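News Features Food Homes Subscribe

Magazine > Features > Homes

Print this story | E-mail this story

The second life of the kitchen table

May 2022

Old tables are back. Not the polished dining room kind — the plain ones, pale wood, a few dents, the sort your nan rolled pastry on. 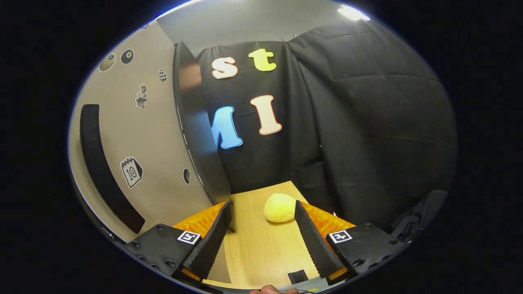

Edith Paucar bought hers at a farm clearance outside Lorkthorpe for $214 and had it home on the ute by lunch. Six chairs came with it. Four were any good. She's sanded the top twice and is already sorry about the second time.

"You go looking for clean timber and then it looks like a shop," she says. "I took off a burn mark I quite liked."

Lots of that going around. Belmiro Louro restores furniture in a shed on Plestedska Street and spends half his week talking people out of things. Varnish, mostly. Grey paint. He'd rather do oil, thin coats, a day between each, and a rag you hang outside afterwards becuase oily rags balled up in a bin can catch fire. His own table wobbles. Folded beer coaster under one leg, been there years.

Prices have gone silly. Senad Dumitrescu runs the monthly sale at the old Panasiuk showroom and had a long refectory table go for $3763 in October, two bidders, neither one budging. He'd put it in the catalogue at a fraction of that. Wouldn't say what fraction.

What to check before you hand over money: get underneath. Torch. Small round holes with fresh dust around them mean borer, walk away or knock the price right down. Push on a corner and see if the legs rack. Drawers should have some wear on the runners — brand new runners on an old drawer, ask why. And measure your front door. Ustyna Kovalchuk didn't, and her's spent a winter in the carport under a tarp before a neighbour worked out that the legs unbolted.

It's in the kitchen now. Homework at one end, bills at the other, dinner somewhere in the middle.

The next Panasiuk sale starts at 6 am. Cash or card, bring your own blankets and rope.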